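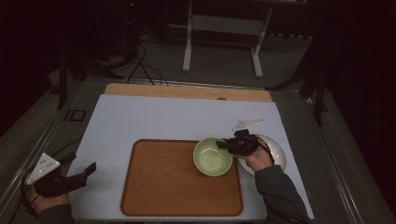
The Stilance pair at the tray, one gripper in each hand.

I had been putting off trying the Stilance hand-held grippers, mostly out of loyalty to our old Gedwood set, which has been good to us (and which I still miss a little for its lighter cable). Maya Rawashdeh finally talked me into it, and I'm so glad she did! After roughly 200 practice runs with dishes and a tray, I have opinions.

The grip is comfortable, even for small hands like mine, and the opening is wonderfully generous. You can bring one finger down inside a bowl and keep the other outside the rim without fussing over the angle. The Gedwood jaws always felt a bit stingy there.

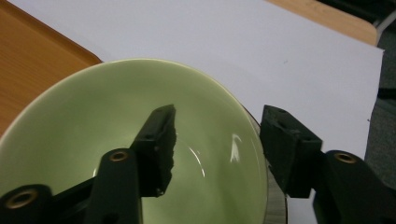
Finger pads and wear

My one real grumble is the padding. I love how soft it is on glazed dishes, but the edges do get ragged, and one finger seems to go faster than its partner. I'd order spare pads along with the grippers and save yourself the wait. 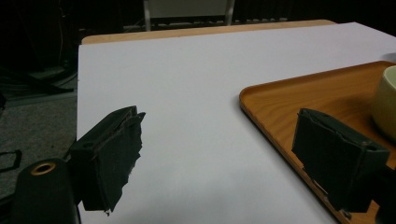 Fingers wide open by the tray, with the rougher padding on the left.

Would I buy them again? Yes, and I'd happily give them 7 out of 10, with another point waiting if Stilance ever sells a tougher pad.

Rawan Rawashdeh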